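Grastham Home Forums > Upholstery and Leather Care > Cleaning

Thread: Pale leather sectional, stitched panels, grime in the grooves

Semine_Flats
Posted 2021-02-03

I look after the furniture in a shared lounge. The largest item is a cream leather sectional with adjustable headrests and a grid of padded panels. The supplier's sheet says pigmented (coated) leather, polyurethane foam, no further detail. Price in the catalog was 1,035, cover included, and I would like to get more than a few years out of it.

Current routine: vacuum with soft brush, then a microfiber cloth dampened with distilled water, once a week. The flat parts of the panels come clean. The stitched grooves do not. A gray line is building up along the thread on the seat sections, worst near the front edge.

The teal pillow stays at the armrest end.

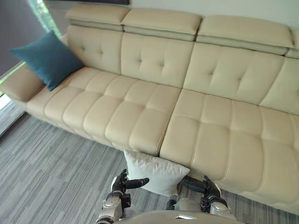
brophy_bench
Pillow first, before you do anything about the grooves. Dark dyed fabric left against pale coated leather will transfer color over time, more so if the leather is damp from cleaning. Test it. Wet a white cotton cloth, press it on the back of the pillow for a minute, look at the cloth. Any tint at all and the pillow goes in a closet on cleaning days.

For the thread: horsehair brush, pH-neutral leather cleaner made up as foam, brush along the stitch line, never across it. Blot. Do not let foam sit in the groove.

Semine_Flats
Did the cloth test. No tint on the first side, very slight on the other, or it may be the light in there. Will repeat it in daylight.

Which brush length? The grooves are narrow enough that a shoe brush rides over the top.

brophy_bench
Detailing brush, round head, bristles cut to 20 mm. Longer ones splay and you end up polishing the panel.

tack_and_welt
I disagree on foam. On tufted seats, every stitch hole is a path to the padding. Foam collapses into liquid, the liquid goes down the hole, and the dirt goes with it. You then get a brown ring around the hole a week later. Use a barely damp brush and change the water every few panels. Slower, but nothing gets into the padding.

brophy_bench
Rings come from over-wetting, with either method. A dry foam holds less water than a brush that has been dipped in a bucket. I have 842 jobs in my log and the rings I was called out for were nearly all bucket and sponge.

tack_and_welt
Your log covers jobs you were called to. People who foamed their own sofa and were happy with it for a week are not in it. Neither are the ones who threw the sofa out.

Fair point on the bucket, though. I use a spray bottle and wet the brush from that.

quarter_turn
Nobody has asked about the seam between the two sections. Pull them apart, if they are only clipped, and vacuum the facing sides. Grit collects there and works as an abrasive every time somebody sits down. Same with the crease where the back cushions meet the seat. Crevice tool with tape over the end so it doesn't mark the finish.

Semine_Flats
Tried one seat section tonight. Left half by foam, right half by damp brush, same brush for both. Findings:

Foam: faster, thread visibly lighter, took two passes. Touch-dry in 4 minutes.

Damp brush: thread lighter but less even, three passes. Longer to dry, did not time it.

No rings on either half so far. I will check again at the end of the week and leave the rest of the sofa alone until then.

Also went over the floor, on the theory that the grit on the front edge comes up from there on shoes. It is gray carpet tile with a horizontal streak in it, which hides dust well and hides small litter badly. There was still a speck of something white near the base of the sofa and a piece of paper farther down the room, so the vacuum is going around again tomorrow. The tape square at the far end stays where it is.
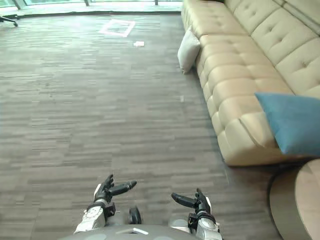
Carpet tile like this holds fine grit low in the pile, and a suction-only head leaves most of it. I have been using suction only. Pulta makes a powered brush head that fits our vacuum, so I am going to borrow one and run it in both directions, with and across the streaks, before I touch the seats again.

quarter_turn
Floor before sofa, every time. Otherwise the brush head throws dust onto whatever you have just cleaned. Keep the brush bar away from the base of the sofa too and do the last strip with the crevice tool.

tack_and_welt
Interested in the result at the end of the week. Look at the holes from a low angle with a flashlight, since a faint ring will not show from above.

brophy_bench
Agreed on the flashlight. And hold off on conditioner. On coated leather it sits on top and catches dirt in the grooves, so you would be back here in March with the same question.

Semine_Flats
Conditioner was on the order list. Removed.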